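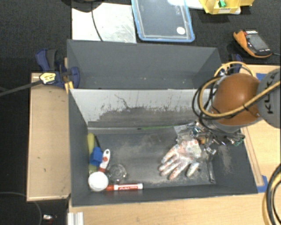 Flurkon Bin Picking Comparison, data card

Flurkon is a set of bin picking trials recorded to compare two grippers on the same arm, in the same cell, with the same objects. The first gripper is the Brevgate two-finger parallel jaw. The second is the Lawal suction head with a single soft cup. Both were run with the same grasp planner, Skendinero, and the planner settings were left alone between grippers apart from the approach distance. The arm is a KUKA and works over two grey bins set one behind the other, the front one as the source and the rear one as the target. The objects are household and workshop items of the sort that cause trouble in different ways: a work glove, a marker with a red cap, a clear round container, a slim metal tool, a crumpled clear package. The walls of the front bin are scraped and dusty in places and were not cleaned or repainted between runs, so a background model built from a new bin will give false edges on the far wall.

Contents

The release holds 3112 pick attempts in 128 sessions. A session is one fill of the source bin, worked until the bin is empty or until 4 attempts in a row have failed. Sessions alternate between the grippers in blocks. Object order was drawn at random for each fill, and the items were tipped in from a tub. They were not placed by hand.

Each attempt has its own folder with:

colour image of the source bin before the attempt
depth image from the same camera position
planned grasp pose in the robot base frame
joint positions logged at 100 Hz
jaw width or vacuum level, depending on the gripper
result code

Result codes

0 means nothing was lifted. 1 means the object was lifted and dropped before reaching the target bin. 2 means it was placed in the target bin. 3 means more than one object came up together. Code 3 counts as a failure in our scripts, even when everything landed in the target bin. If you want it the other way, change the flag count_doubles in score.py.

What we saw

The parallel jaw did better on the glove and on thin rods. It lost time on items lying flat against a wall, where the planner often found no room for the outer finger. The suction head was quicker on flat, smooth items and poor on the glove, which leaks air wherever the cup lands. Clear items were hard for both, mainly through holes in the depth image. We have not tried to correct the depth, and the raw values are what you get.

Known problems

The camera was knocked once in August and recalibrated the same afternoon. Sessions recorded in between are marked calib_suspect and should be left out of any pose work. Vacuum readings drift upwards over long sessions, so compare them within a session only. Hoses and cables on the arm can hide part of the source bin if it is imaged before the arm has moved clear. Those attempts have the occluded flag set, which was done by hand and will have misses.

Splits

Train, validation and test are split by session. Do not split by attempt, as neighbouring attempts share most of the bin contents.

Use

Free for research and teaching. Please give the release number when reporting results, as the result codes were revised between the first and second releases.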